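Leave the Gravel Alone

I walk the path past the Vonusis building most mornings, and lately every neighbor I run into wants to talk about the edges. The gravel strip looks messy, they say. The grass is tired. Somebody at the Pidcombe meeting wanted the whole thing dug up and replaced with a neat concrete curb, 615 feet of it, and people clapped!

I didn't clap. I like a path that frays a little at the side. You can step off it when a bike comes through, you can stop and shake a pebble out of your shoe without holding anybody up, and your dog gets something more interesting to sniff than a curb.
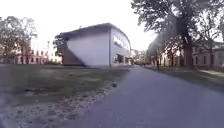 And please, can we go easy on the lawn? It gets walked on, kicked around on, sat on (I've eaten plenty of lunches there myself), so of course it has bald spots by October. I'd take that over the grass outside the Hadon offices, which is perfect and has a little sign telling you to keep off. I've passed it maybe 100 times and never seen a single person on it.

What I would spend money on is a bench or two. My mother-in-law can manage 10 minutes before she needs to sit down, and right now she turns back long before the bridge. Trees too, on the sunny side - small ones would do, planted in April when the ground is soft.

The curb vote is next month. I'll be voting no, and then I'll be asking about the benches again.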